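Filed under: Getting Started, Thread & Fiber, Member Questions

Flikdale Hand Sewing Circle: Your Questions Answered

We get a lot of mail from people who would love to come and sew with us but have a question or two first, so we've gathered the ones that come up most often. Pull up a chair, and write to us if yours isn't covered!

Do I need to know how to sew before I join?

Not at all. Plenty of our members arrived having never threaded a needle (or having last done it in school, under protest), and they are now making quilts for their grandchildren. We start everyone on a running stitch with a nice thick cotton, and we go as slowly as you like.

What should I bring the first time?

Small sharp scissors, a packet of mixed needles, and something from your mending pile. We have thread in every color you could wish for, including a very large box of navy that came from the old Dobos button shop when it closed. Please help us use it up.

My thread tangles every single time. What am I doing wrong?

Probably nothing except cutting it too long, which we all do, as it feels like it will save time. Try 18 inches or so, from your fingertips to your elbow. Run it over a bit of beeswax, and let the needle dangle now and then so the twist can come out by itself.

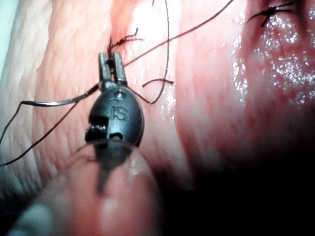

If it still knots up, turn the thread around and sew from the other end. Some brands have a definite direction to them, and cheap polyester is the worst for it. A fresh needle helps too, especially if the eye of your old one has gotten rough.

How do I finish off so it doesn't come undone in the wash?

Take two tiny stitches on top of each other on the wrong side, pass the needle through the loop before you pull it closed, and then do the same again. Leave a little tail when you snip. People love to trim right up against the knot because it looks tidy, and then they're back a month later with the same button in their pocket. 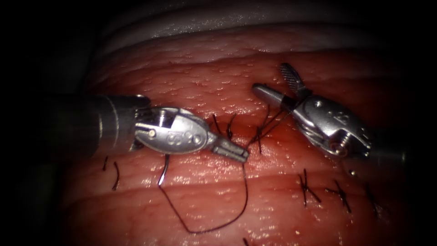
A tied stitch with its thread ends left loose.

For heavy things like coats and canvas bags, use doubled thread and knot off more often along the seam. Then if one part gives way you only have a short stretch to redo.

How much does it cost, and where do you meet?

Membership is $32 a year, tea included. We meet upstairs at Prornden Hall every week except in April, when the hall is used for the plant fair. There is an elevator at the back, past the coat racks, and parking is free after five.

Can I practice at home between meetings?

Please do! Rows of single stitches, each one tied and cut before you begin the next, are wonderful practice, even if they look a bit plain.
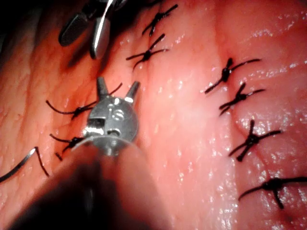 Ten minutes in the evening will do you more good than a whole afternoon once a month, and an old pillowcase is all the fabric you need. Our free Pedidix practice sheets are in the rack by the door, and there are 9 of them, going from easy to fiddly.

Can I bring my children?

Yes, from age eight up, as long as you stay with them. Their needles are blunter and their biscuits disappear faster.

Page last updated October 9, 2023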